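Durchsichtige Brille wird von der Tiefenkamera nicht erkannt, zwei Arme, Heimwerkstatt

Yasaman Rahimi
Erstellt am 6. August, Bereich Greifen und Handhabung

Guten Tag zusammen,

ich baue seit April in unserer Gemeinschaftswerkstatt einen Tisch mit zwei Armen auf. Die Aufgabe klingt einfach: eine Brille nehmen und in das Etui legen. Mit Stiften, Schachteln und einer Sonnenbrille mit dunkler Fassung habe ich keine Schwierigkeiten. Bei einer klaren Kunststoffbrille liefert mir die Tiefenkamera aber fast nur Löcher, und der Greifpunkt springt von Bild zu Bild um bis zu 6 Zentimeter.

Die Software ist Rorkent, die Segmentierung läuft auf meinem alten Rechner. Ich habe schon die Belichtung verändert und den Filter für fehlende Tiefenwerte ausgeschaltet, beides ohne Erfolg. Nachtrainiert habe ich mit 69 eigenen Aufnahmen.
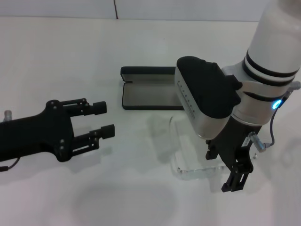

Meine Frage ist, ob ich zuerst an der Kamera arbeiten soll oder an der Unterlage. Eine andere Brille zu nehmen ist für mich keine Lösung, denn mein Vater trägt genau so eine und für ihn mache ich das Projekt. Das Etui mit der schwarzen Schale und dem grauen Futter findet die Software jedes Mal, die Brille direkt davor auf dem weißen Tisch dagegen nur manchmal, und dann meistens nur einen Bügel. Außerdem fällt vor der Brille ein breiter weicher Schatten auf die Platte, und ich vermute, dass die Segmentierung manchmal diesen Schatten für einen Teil des Objekts hält. Hat jemand damit Erfahrung?

Vielen Dank im Voraus und entschuldigen Sie bitte mein Deutsch.

Toshio Kawaguchi

Andere Kamera kaufen. Mit Stereo bekommst du klares Plastik nie sauber.

Daichi Tamura

Hallo Yasaman,

ich würde mit der Unterlage anfangen, das kostet am wenigsten. Leg eine matte, dunkelgraue Matte auf den Tisch und mach die gleichen Versuche noch einmal. Bei klarem Kunststoff siehst du ja hauptsächlich die Kanten und die Glanzstellen, und die gehen auf Weiß verloren.

Zweitens: Nimm die Tiefe nicht von der Brille selbst. Die Höhe der Tischplatte kennst du aus der Kalibrierung. Such die Brille nur im Farbbild, rechne den Punkt auf die Tischebene um und gib einen festen Abstand nach oben dazu. So habe ich es bei durchsichtigen Dosen gemacht.

Zum Schatten: eine zweite Lampe von der Seite, mit Backpapier davor. Und fahr die Arme zurück, bevor du das Bild für die Erkennung aufnimmst.

69 Aufnahmen sind wenig, wenn alle auf demselben Tisch gemacht wurden.

Yasaman Rahimi

Danke, Daichi. Die Sache mit der Tischebene habe ich gestern Abend eingebaut, der Greifpunkt ist jetzt viel ruhiger. Eine graue Matte muss ich noch besorgen. Wie groß hast du den festen Abstand bei deinen Dosen gewählt?

Daichi Tamura

4 Millimeter, aber die Bügel sind dünner als eine Dose. Fang lieber etwas höher an und geh langsam nach unten.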